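Search the help desk Enter a keyword or ticket number

Ticket: Workbook exercises lock after Section 2, audio repeats the wrong instructions
Product: Vuseo self-study course (web and tablet)
Opened by: Baltasar Iglesias
Status: Closed

Original message

I am working through the Vuseo course on personal habits, the one with the printed book and the online companion. The book has 30 exercises and the companion is supposed to open each one when I mark the one before it as finished. I have finished everything in Section 2, including the written reflection, but Exercise 9 stays gray. When I tap it I get "Complete your reflection to continue." My reflection is there. I can read it.

Second problem, maybe related. The guided audio for Exercise 8 (Attention on Ordinary Things) plays the instructions for Exercise 7. The transcript under the player is correct, so I did the exercise from that, but it took me two evenings to work out that the voice was talking about something else.

I bought the course through Gallardo and have the receipt if you need it. I would like to carry on without starting over.
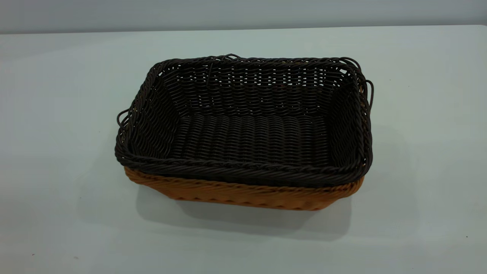

Reply from support — first checks

Thanks for the details. Please try the following in order and tell us where it changes, if it does.

1. Sign out of the companion on every device, then sign back in on one only.
2. Open the reflection for Exercise 8 and press Save again, even if nothing has changed.
3. Check the length shown under the text box. The limit is 600 words. Anything over that is stored on your device but does not reach your account.
4. For the audio, delete the downloaded file and play it once while online.

Please do not use Reset Progress. It clears your written answers as well as the check marks, and we cannot bring them back.

Reply from Baltasar Iglesias

Steps 1 and 2 made no difference. On step 3, the counter does not show a number for me, only a dash. I pasted the text into a word processor and it is over 600. The exercise says "write until you notice you have stopped describing and started judging," so I wrote until then. The book gives no limit.

Step 4 fixed the audio on the tablet. On the laptop it still plays Exercise 7.

I copied all my reflections into a separate file before touching anything else.

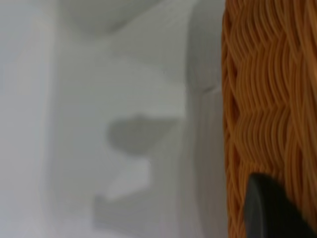 Does the word limit apply to the exercises done on paper?

Only the typed reflections are limited. If you write in the book or in a notebook, tick "Done on paper" at the bottom of the exercise page and the next one opens without any text. You can mix the two from one exercise to the next.

Support notes

— Account checked. Reflection for Exercise 8 was never received on our side. Last saved entry is Exercise 7.
— Counter showing a dash: reproduced on the laptop version when the reflection is pasted in from another program. Typing one character brings the number back.
— Audio: the laptop player was holding an old file from before the July update, when Exercises 7 and 8 swapped places. Printed copies from Jivwood already have the new order.
— Asked the customer to split the reflection, first part in the text box and the rest in Private Notes, then save. Private Notes has no limit and is not checked when the next exercise opens.
— Asked the customer to clear stored media on the laptop under Settings, Storage, Audio. 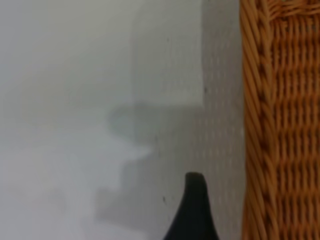

Exercise 8, Attention on Ordinary Things

Reply from Baltasar Iglesias

Split the text the way you said and Exercise 9 opened right away. The laptop audio is correct now too. Two small things for whoever looks after this. The message should say the text is too long, because "complete your reflection" sent me looking for a question I had missed. And the limit could be printed in the book. I went back and reread the Exercise 8 page twice, wondering if I was being told I hadn't done it properly, and with this kind of material that is easy to believe.

Reply from support

Glad it is working. Both points have been passed to the Vuseo content team. The wording of the message is on the list for the next update. The counter fault is logged separately and stays open. Until it is fixed, type a space at the end of any pasted text and check that a number appears before you save.

Closing this ticket. Reply within 30 days to reopen it.

Recent tickets

Moving reflections from one account to another
Group leader cannot see who has finished Section 1
Godier evening meditation timer stops when the screen locks
Printing Private Notes
Replacement workbook arrived with pages out of order
Changing the daily reminder to a later hour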